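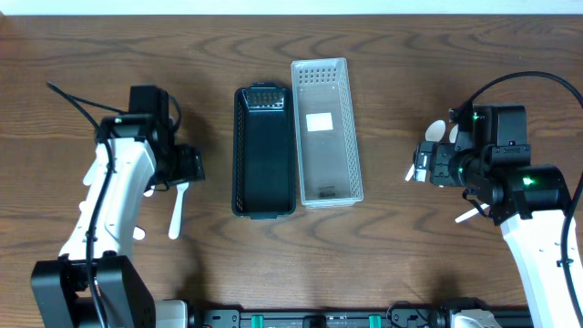 Club > Atelier robotique > Guide du poste à deux bras > 4. Exercice de rangement

4. Exercice « couverts et paniers »

Cette section s'adresse aux élèves du club Kundier qui ont terminé les sections 1 à 3 (montage, câblage, prise de l'origine). Elle décrit la préparation de la table, le réglage des pinces et le déroulement d'un essai complet. Version d'avril 2020, relue par Josué Pacheco pour le groupe du collège Turcotte.

L'exercice est celui de l'épreuve de rangement de la rencontre de Deltholm. Chaque bras saisit des couverts en plastique blanc et les dépose dans le panier indiqué par l'arbitre. Un essai se joue à deux élèves : un pilote au clavier, un assistant à l'arrêt d'urgence. Les rôles s'échangent à chaque essai.

4.1 Matériel

- le poste à deux bras, fixé sur son rail ;
- un panier noir et un panier blanc translucide, rectangulaires, à parois ajourées ;
- un jeu de couverts en plastique blanc ;
- l'ordinateur du poste, avec le logiciel Cludley installé et le profil « rangement » ;
- la feuille d'essai de l'équipe.

Les couverts fendus ou tordus vont dans la boîte de rebut. Ne pas les recoller.

4.2 Préparer la table

1. Couper l'alimentation des deux bras. Les accompagner à la main jusqu'à la position de repos.

2. Essuyer le plateau avec un chiffon sec.

3. Poser les deux paniers côte à côte au milieu de la table, grand côté dans l'axe qui s'éloigne du rail. Le noir va à gauche, le blanc à droite. Un léger décalage en profondeur entre les deux est admis par le règlement.

4. Vérifier que les paniers sont vides.

5. Passer la main le long des câbles, de la base au poignet. Chaque câble doit garder une boucle libre à hauteur du poignet.

6. Remettre l'alimentation. Les voyants des moteurs s'allument en vert. Si l'un d'eux reste éteint ou passe au rouge, revenir à la section 2.6.

ATTENTION. Un bras sous tension peut bouger sans commande du pilote pendant la prise de l'origine. Garder les mains derrière la ligne de ruban adhésif jusqu'au message « Prêt ».

4.3 Régler la fermeture des pinces

Le réglage se fait séparément pour chaque bras. Commencer par le gauche.

1. Dans Cludley, ouvrir Profil > Rangement > Pince. Choisir le bras dans la liste.

2. Cliquer sur « Ouvrir ». Attendre l'arrêt complet des doigts.

3. Présenter une cuillère entre les doigts, cuilleron tourné vers l'avant. Tenir la cuillère par le bout du manche.

4. Saisir 2176 dans le champ « Position fermée », puis cliquer sur « Fermer ». Cette valeur convient aux doigts d'origine. Avec des doigts imprimés par le club, partir plus ouvert et resserrer peu à peu.

5. Lâcher le manche. La cuillère doit tenir seule, sans tourner.

6. Contrôler la prise sur la caméra du poignet. Les doigts serrent juste sous le cuilleron et le manche descend entre les deux. 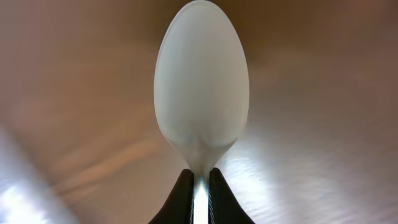
Fig. 2. Prise correcte au col de la cuillère, vue par la caméra du poignet.

7. Si la cuillère penche, rouvrir et recommencer à l'étape 3. Ne pas redresser la cuillère pendant que la pince est fermée.

8. Régler « Limite d'effort » à 67. Au-delà, les manches fins marquent et finissent par plier.

9. Cliquer sur « Enregistrer », puis refaire les étapes 1 à 8 pour le bras droit.

Remarque. Les surfaces brillantes placées face à la caméra du poignet donnent des zones très claires à l'image. Pour le contrôle de la prise, seul le contour de la cuillère compte. Si ce contour disparaît, tourner le poignet d'un quart de tour.

4.4 Régler la temporisation

Après chaque fermeture, le programme attend avant de lever le bras. La durée par défaut est de 3000 ms. On peut la réduire une fois la prise bien réglée, par pas de 250 ms, en refaisant cinq prises à chaque changement. Noter la valeur retenue sur la feuille d'essai, colonne D.

Les équipes débutantes gardent la valeur par défaut jusqu'à la séance bilan de septembre.

4.5 Disposer les couverts

1. Poser les couverts sur la table nue, à droite du panier blanc.

2. Les écarter en éventail, manches dirigés vers le panier et cuillerons vers l'extérieur. Les manches ne doivent pas se croiser.

3. Amener la pince au-dessus de la zone avec la commande « Approche », doigts ouverts.

4. Regarder l'image du poignet. On doit y voir à la fois une partie du panier et les cuillères à saisir. Un doigt de la pince peut passer devant un manche : cela ne gêne pas, à condition que le cuilleron reste visible.

5. Si un reflet sur le bois touche une cuillère, déplacer la cuillère. Ne pas toucher à la lampe, qui sert aussi au poste voisin.

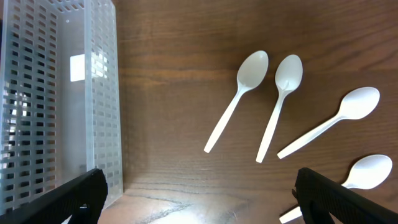 4.6 Dérouler un essai

1. Le pilote annonce « Départ ». L'assistant répond « Prêt » et pose la main près de l'arrêt d'urgence, sans appuyer.

2. Lancer l'enregistrement avec F5. Le compteur d'images démarre en bas de la fenêtre. Un essai complet occupe presque 3000 images ; vérifier la place sur le disque avant une longue série.

3. Viser la cuillère la plus proche du panier. Descendre à la vitesse lente.

4. Fermer la pince et attendre la fin de la temporisation.

5. Monter à la hauteur « Transport » avant tout déplacement latéral. Les parois du panier accrochent facilement un manche qui passe trop bas.

6. Placer la pince au-dessus du panier désigné, descendre, ouvrir.

7. Recommencer avec la cuillère suivante. Une cuillère tombée hors du panier reste où elle est jusqu'à la fin de l'essai.

8. Arrêter l'enregistrement avec F5, ramener les deux bras au repos et remplir la feuille d'essai.

ATTENTION. Les deux bras ne doivent jamais se trouver ensemble au-dessus du même panier. Le logiciel ne surveille pas les collisions entre bras dans le profil « rangement ».

4.7 Défauts courants

La cuillère tourne dans la pince. La prise est trop haute sur le cuilleron, ou la surface striée du doigt est encrassée. Nettoyer à l'alcool ménager, laisser sécher et reprendre au 4.3.

La pince se ferme à côté du manche. Refaire la prise de l'origine du bras concerné. Contrôler ensuite le serrage de la caméra du poignet.

Le panier glisse quand la pince le touche. Arrêter l'essai et le noter « nul ». La pâte adhésive est interdite à Deltholm, on s'entraîne donc sans.

L'image du poignet se fige. Fermer la fenêtre vidéo et la rouvrir par Affichage > Poignet. Si le défaut revient, changer de port USB et le signaler dans le cahier du poste.

Pour l'arrêt du poste et le rangement du matériel, voir la section 5.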